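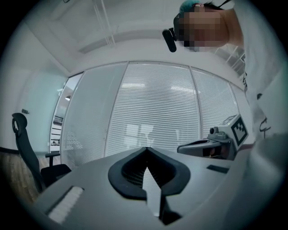

Ticket 2000 – Office room, Lernville: radiator stays on, desk power not reliable
Status: open
Priority: 4

30th January
Good morning. The radiator in our office is too hot since the Akia service visit, and its valve does not turn by hand. Also the power strip lost power two times this week.
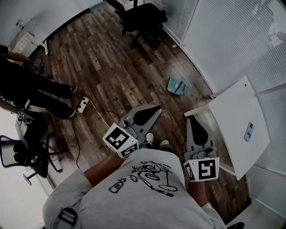
Office floor with the power strip and cables, radiator at the wall.

Reply from Drerker building support:
Thank you for the report. Please plug the strip into wall socket 6 and tell us if it trips again – the other socket is on the old circuit. The valve is ordered from Tomić and will come in February.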